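Hodier Planner: Frequently Asked Questions

What does Hodier do?
Hodier is a planning software for robot arms which must work in narrow places. It takes the wrist camera picture and the joint positions, and it calculates a path for the fingertip without touching the parts near to it.

Do I need a 3D model of the computer I want to open?
No. A model helps, but the planner can build its own map from the wrist camera. For this it needs at least 8 views of the open case.

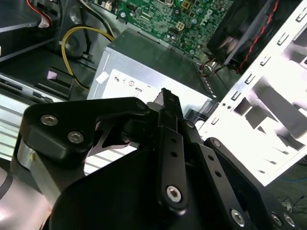 Wrist camera view, with the fingertip in front of the power supply unit.

Why does the planner see my own gripper as an obstacle?
The gripper mask is missing or old. Please make a new mask each time you change a finger or a plate. The tool for this is called Follico and it is installed together with Hodier.

The planner stops with error 243. What is it?
No path was found inside the time limit. Cables are the usual reason, as they are thin and the map makes them thicker than they are. Please reduce the value "cable margin" to 4 mm and try again.

Which port does the viewer use?
Port 3384. You can change it in the settings file.

Who can I ask for more help?
Chiến Mạch answers questions on planning, and Tươi Sầm on camera calibration. Please attach your log file.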